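How does a robot go for a walk?

Open day at Titerbridge, 7/11/18

If you came to the open day, you will have met Clostero. Clostero is a robot that travels along the ground and has one job, which is to get from one end of a long concrete path to the other without ending up on the grass. You can do this already. You probably did it on the way in, while eating a biscuit.

For a robot it is rather harder. Nighat Chaudhry, who ran the demonstration, began by asking 24 children how they knew where the path stopped. "Because that's where the grass is," said a boy near the front, in the voice people use with slow grown-ups.
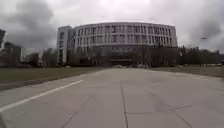 Clostero has never been told what grass is. Its camera turns the world into a great many tiny coloured dots, and a computer has to sort them out. Grey dots might be path. Greenish dots might be lawn. A straight white stripe might be a painted line, and a painted line is a very good clue, so long as the robot doesn't mistake a crack for one.

Cracks are a nuisance. So are the joins between concrete slabs, which look terribly important and mostly aren't. Yutong Fu spent all of August teaching Clostero to ignore them. Clostero spent most of August stopping politely at each one.

Try it yourself

Stand at one end of a playground with a friend. Your friend is the robot and may only do what you say: forward, left, right, stop. Get them to the other end in 20 instructions or fewer. No pointing, and please don't steer them into a teacher.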